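About Vorer Table Goods

Welcome, and thanks for stopping in to read about us! Vorer began in Cikville, in the back half of an old shoe shop on Dawber Street, when Derek Cropper got tired of watching his kitchen table collect rings, scratches and one very stubborn streak of poster paint. He cut himself a mat big enough to cover nearly the whole top, his sister asked for one, then her neighbors did, and by July of that first year he had made 80 of them and had to give up his dining room entirely.

We are five people now, and we still make large mats for tables that get used hard: craft tables, classroom tables, the long table in the library where the children's clubs meet. Our best-known one is the Moritz, a plain brown mat that people tell us they stop noticing after a week or so (we take that kindly). We also keep a shelf of small things that like to live on a mat, such as cups for holding sticks, brushes and pencils, and we're always glad to talk about those too.
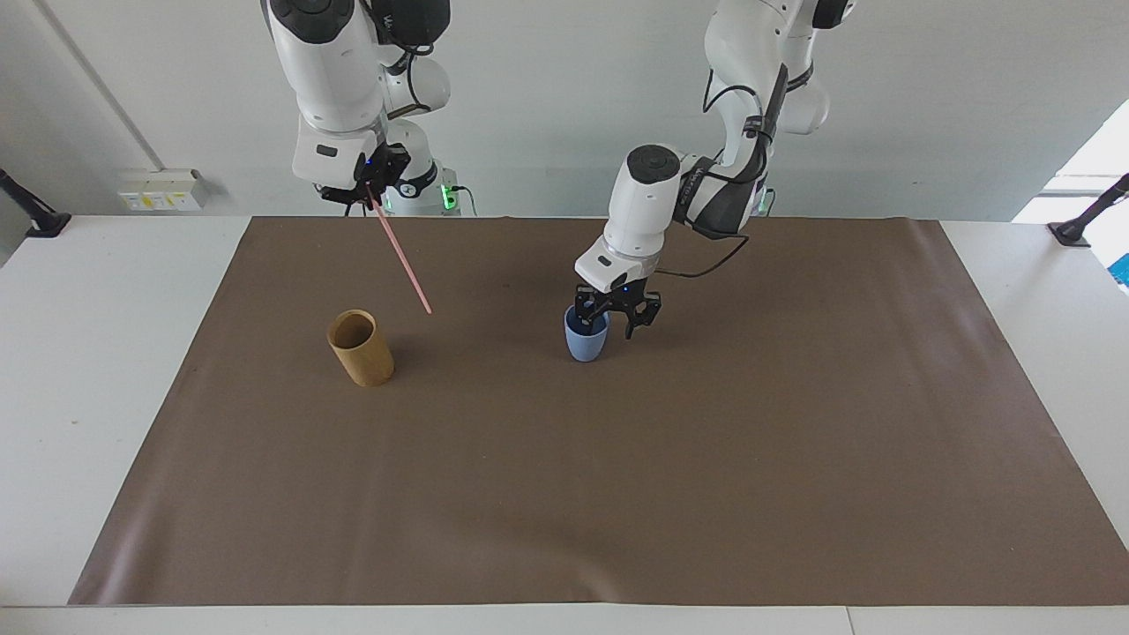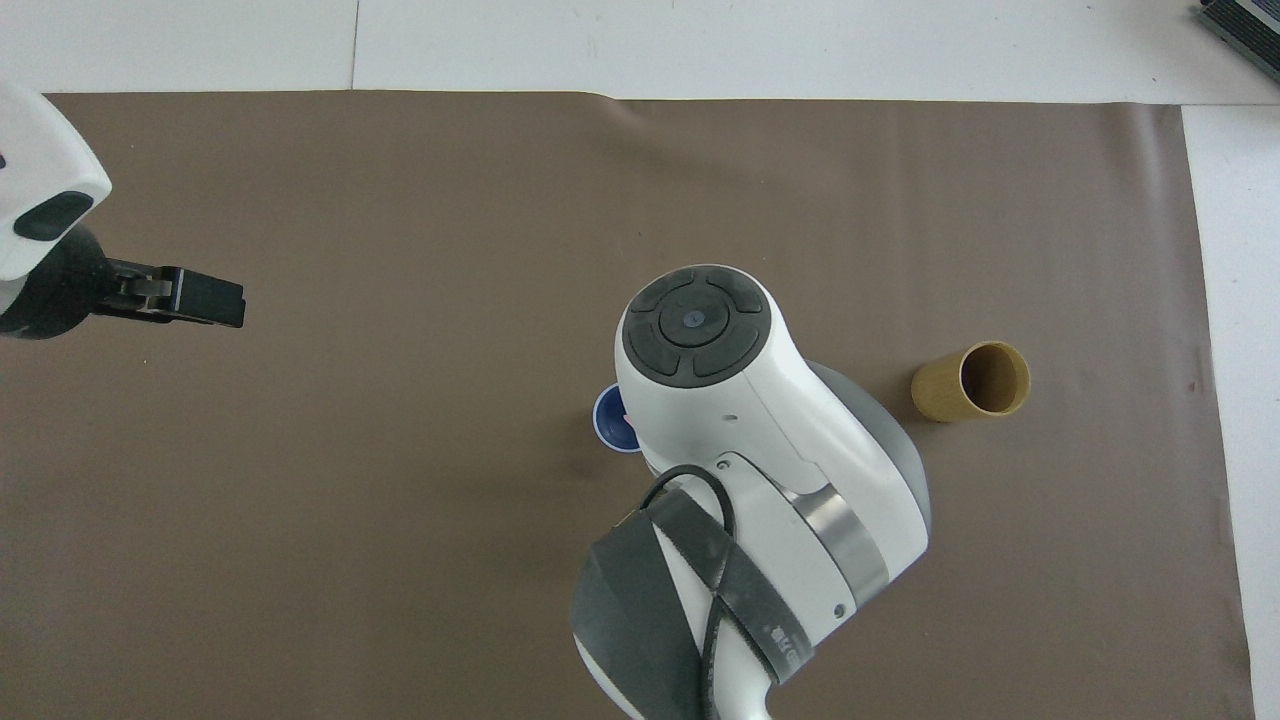
A big brown mat on a white table, with white left showing at the sides.

People often ask how much table to leave uncovered. Derek likes a border he can rest his wrist on, and others in the shop want every inch hidden, so we'll cut to whatever you measure. Smudges can be wiped away with a soft cloth and a little dish soap, and if a crease comes up near an edge, leave a heavy book on it overnight and have another look in the morning.

Our longest mat so far was 90 inches, for a quilting group, and it took three of us to carry it out to the van. We'd happily do another!

The shop door is at 76 Dawber Street, and the bell sticks, so please knock. Bring your measurements, or a photo of your table, or just come in and tell us what you make on it.

Page last updated 9/3/23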